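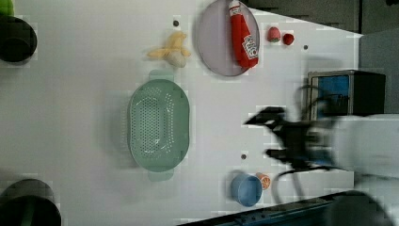
Reuse of the Parnetti Cannery, Onddale – final report, Building Conservation 2

Devendra Bhardwaj

Our group looked at whether the old Parnetti cannery could be turned into a branch library. Main building only, not the sheds. Site visits in November, two of them, both before 9 am as the loading yard next door gets busy.

Brick walls mostly sound. Mortar is the problem – the south side was repointed with hard cement at some point and the brick faces are popping off. We tested lime mortar on a small patch, 15 joints. Results in the appendix.

Roof: steel trusses, fine. Decking not fine. Quispe (the engineer who let us borrow her old drawings) thinks the floor was made for heavy machines, so book stacks should be ok, but we did not do the full load calculation. Ran out of time.

Windows. We wanted to keep all 30 on the street side and add a second pane inside. Cheaper then replacing, and the street front stays the same. The Tastero mill conversion did it this way and we copied thier detail with a wider gap.

Still to do – stair width, elevator location, parking. The ramp drawing is wrong on sheet 4, use the one on sheet 6.

Word limit for the summary was 500 so the cost tables are seperate.

We use cookies to improve your visit. Accept | Manage settings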